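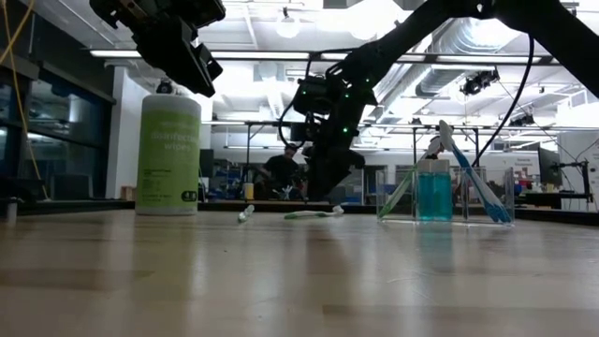

Figure 1. The sink-side kit on the bench: wipes, holder, bottle and toothbrushes.

Tidying the Shared Washstand
Design and Everyday Living, group report, Grurthorpe
23/05/2018

1. Why toothbrushes
Our first proposal was a folding bicycle shed. It was returned with the word "scope" written on it twice. We then looked for a smaller problem and found one in our own house, where seven people share a basin and a shelf the width of a paperback.

2. The kit
The holder is transparent acrylic with upright walls between the compartments. We chose a clear one after the Keogh, an opaque beaker we tried in November, grew something at the bottom that we were too polite to identify. The middle section is where the bottle of teal-blue liquid goes, leaving the sides for brushes. In Figure 1 a green and white brush leans one way and a blue and white one leans the other, like neighbours who have fallen out over a hedge. Two more brushes lie on the table waiting for a place.

The tall tub with the lime-green label holds disinfecting wipes. It went on the kit list at the end and has been the most popular item by some distance.

3. What we did
We kept a log of every brush put back, in or out of the holder. Of 2080 entries, 1086 were in the holder and 958 were on the nearest flat surface. The rest are illegible, the log having been kept next to a basin.

4. Problems
Brushes lean. We had drawn them standing upright in all our plans, and the plans were very handsome. A leaning brush takes up more room than its handle suggests, and tall bottles get in the way of whoever is reaching behind them. The Rekar layout, with the bottle at one end, was worse: people knocked it over in the mornings.

Colour is also a weak way of telling brushes apart when half the house buys green.

5. Next steps
A narrower version, working title Plutis, is drawn but not cut. It has a sloping floor for drainage and a space for names. We still need to agree who washes it.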